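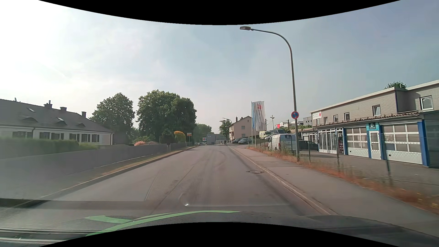

My Tuesday with the Gesport road kit

I've been wanting to try one of these add-on self-driving kits for ages, and last week Diane Lachance at Flustunwood finally let me ride along for a whole morning. (She sells the Gesport, so yes, she's a fan. I brought my own coffee and my own opinions.)

The kit is a camera set, a small computer that goes under the passenger seat, and a subscription to the mapping service, Udeo. It's meant for small outfits that want to build and test driving software without buying a whole fleet. You drive, it records, and later your software gets to replay the trip and say what it would have done. We logged 822 clips before lunch, and I only had to restart the thing once!
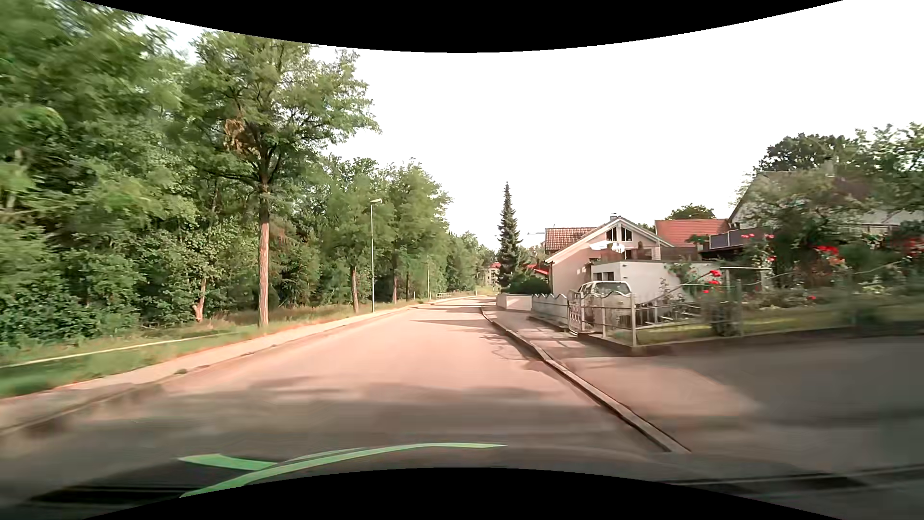

What I liked most was how well it copes with ordinary streets. Diane says everybody wants to show off on the highway, but her customers get far more out of places with no lane lines, odd curbs and hedges right up to the corner. The replay screen lets you step through a bend bit by bit, and I could have played with that all day.

Now the grumbles. Setup took me over 6 hours at home, mostly because the manual skips the part where you line up the cameras – I ended up calling the help desk twice. The power cable is too short for my wagon. And the Udeo login kicks you out if you so much as look away.

The basic kit is $834, or $1,046 with the bigger drive, and I'd pay for the bigger drive. If you already own the older Ban mount it fits the new cameras, so hang on to it. Diane has two loaner kits going out in November, and you can put your name down at the Flustunwood front desk.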